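Notebook, candidate database merge (Sondik / Cliver)
February, entry 6
Present for the morning part: G. Dixit, E. Akande, self

Carried on from the trial import. Cliver's consultants move on to the Sondik system at the end of the month, and their open vacancies have to come across with the candidate history intact. The contracts team is dealing with employment terms separately and none of that is recorded here.

Field mapping

Cliver export has 115 fields per candidate record. Sondik has 70. Ebere went through the leftovers again and moved most of them to the free-text notes block, tagged with the old field name so they can be searched. Three points still open:

Notice period. Cliver stores it as text ("1 month", "4 wks", "immediate, poss. sooner"). Sondik wants a whole number of weeks. Ebere's lookup table handles the common forms. Anything it can't read goes to blank with a flag. Do not default to four weeks, as we did in the first trial. It produced availability dates that looked right and were wrong.

Owner. Cliver allows two consultants on one candidate, Sondik allows one. Agreed to take the consultant with the most recent logged call and put the other in the notes. Geeta wants the desk heads to see the list before it is loaded, as commission on a placement follows the owner field and the Cliver split was often settled by word of mouth.

Source. Both firms use the code "REF". At Sondik it means a referral by a placed candidate. At Cliver it means a reference was taken. Renamed the Cliver one to REFTAKEN before import. Check that saved searches don't still call the old code.

Duplicates

Match rule was surname + date of birth + last four digits of mobile. It missed anyone who had changed number, and many temps have. Changed to surname + date of birth, then email or postcode as second key. Reran on the Malhotra subset only (Malhotra is the largest shared client, so the overlap is worst there). Match rate went up. It also gave two false merges, both siblings at the same address. Both were twins, so date of birth didn't separate them. Added first initial to the key. Reran, both pairs now separate. I have not tested it on people who go by a middle name.

Where a true duplicate has conflicting pay rates, keep both with dates. The later one is not always correct: Cliver overwrote the expected rate with the offered rate when a candidate was put forward.

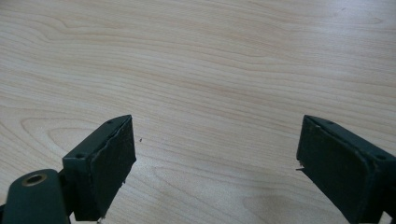 Consent records

Cliver's consent dates are in a separate table and did not come over in the export. Asked for it at 10.40, received a file at 14.15 with the candidate key missing. Asked again. Until the full table is here, no Cliver candidate is to be included in any mailing from the Sondik side. Geeta has told the desks. The mailing switch is off at record level as well, so the instruction does not depend on people reading it.

Retention: records with no contact for over 6 years are to be left out of the load altogether. Ebere's filter uses last activity date, but a bulk email counts as activity in Cliver. Needs to be last two-way contact. He is rewriting it.

Desk naming

Cliver calls its warehouse and driving desk "Drornska" after the office it started in. The name appears in job references, timesheet codes and invoice prefixes. Sondik's finance side wants it gone. Changing the prefix mid-month breaks matching on timesheets already submitted, so leave it until the period closes. Display name can be changed now, code stays.

Next

Full dry run once the consent table arrives with keys.
Owner list to desk heads (Geeta).
Retention filter, then recount (Ebere).
Me: saved searches, REF code, middle names.
Check whether attached CVs keep their upload date. In the trial they all took the import date, and the consultants sort by it.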